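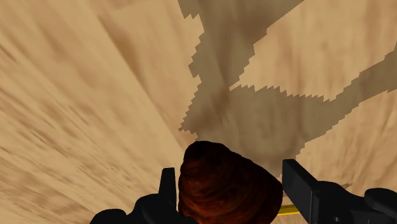 Figure 1. Simulated view: a dark reddish-brown object between two gripper fingers, over a light wooden surface.

Tagged: Ad Operations, Working Papers
3rd March -- by Wojciech Żak

4.2 What happened when we capped the ads

I'll admit I went into this bit expecting the cap to do very little. We took 400 regional shops that buy banner space through Sturkero and split them down the middle. One half carried on as before. For the other half we stopped any reader seeing the same banner more than 50 times in a month (yes, some people really were seeing them that often!).

The Hiltville shops barely noticed. Their readers come back so rarely that hardly anyone reached the cap. Illurgate was another story -- 56 of the shops there had been spending most of their budget on the same small crowd, and once the cap came in the money drifted towards people who hadn't seen the banner before. Clicks per 1,000 views went up, though sales took until April to follow.

Urbańczyk warned us that shop owners would read the drop in total views as bad news, and they did. Several rang up to ask for their old settings back. I've left those shops in the capped group for the tables in 4.3, which makes our result look a bit weaker than it might -- I'd still sooner do it that way than pick and choose afterwards.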